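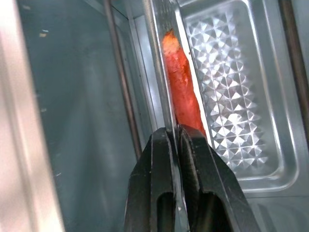
Demden Countertop Oven Collection: Data Card

Summary

The Demden collection documents ordinary food preparation with small ovens and baking trays. It covers the placing of food in and near a tray, the removal of food, and the clearing of the oven interior between sessions. The collection is maintained by the Prekby kitchen studies group and is intended for work on food handling, tray layout and the recognition of kitchen items at close range.

Contents

The current release holds 1,337 short recordings, divided into 22 activity types. Each recording is accompanied by a plain text note stating the activity, the food item used and the type of tray. A further 100 recordings are held back for evaluation and are available on written request.

Food items

Items are long, round or flat. Long items include carrots and sausages, which can be difficult to tell apart in close views. Annotators who could not decide between two labels were instructed to enter "long item, unspecified" – a guess was treated as an error during review. Real and imitation foods share the same label set.

Ovens and trays

Metal trays with a raised rim are the most common. The space between the rim and the side of the oven is labeled "side gap" and is distinct from "on tray". Food standing partly in the gap and partly over the rim receives both labels. Earlier versions used the single label "in oven"; these entries were revised in May.

Known limitations

Polished metal reflects the color of nearby food, and color labels should be used with caution. Oven interiors are often dark toward the back. The Yakubu subset, consisting of 800 recordings, contains no glass dishes.

Access and contact

Files are grouped by activity type, with one folder for each. Users of the former Olley release should replace their label file before combining the two. Corrections and requests should be addressed to Konrad Kaufmann, collection editor, and should state the recording number and the label in question.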